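The Sink Belongs to Everybody

When I started to work at the Berneck office, I was surprised that there is a sink in the same room as the desks. In my old company the kitchen was on another floor, and we went there only to eat. Now I think every office should have a sink close to the work, and people should learn to use it well.
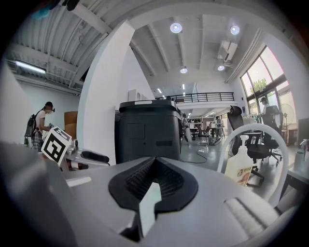
My colleague Archie Paterson does not agree. He says that water and desks should stay apart, and that a shared sink makes people lazy. I understand him. One morning in June I found 15 cups waiting there, and I washed all of them with some anger.

But I do not believe the sink was guilty. We had no habit. When the kitchen is far away, the dirty cup stays hidden behind a screen for a week — and this is worse, only less visible.

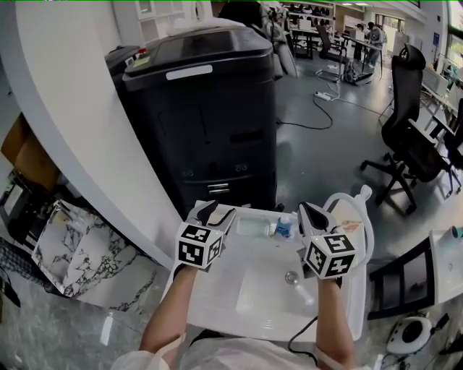
What I ask for is small. Rinse your cup when you finish it. Do not leave a bottle on the ledge if you will not drink from it again. Wipe the rim with a cloth, also when the water is not yours. Nerys Parry wanted to write a list of names and duties, and I voted against it. A list tells me when it is my turn, and so it also tells me when I may walk past. I prefer that we all look at the sink and feel a little responsible.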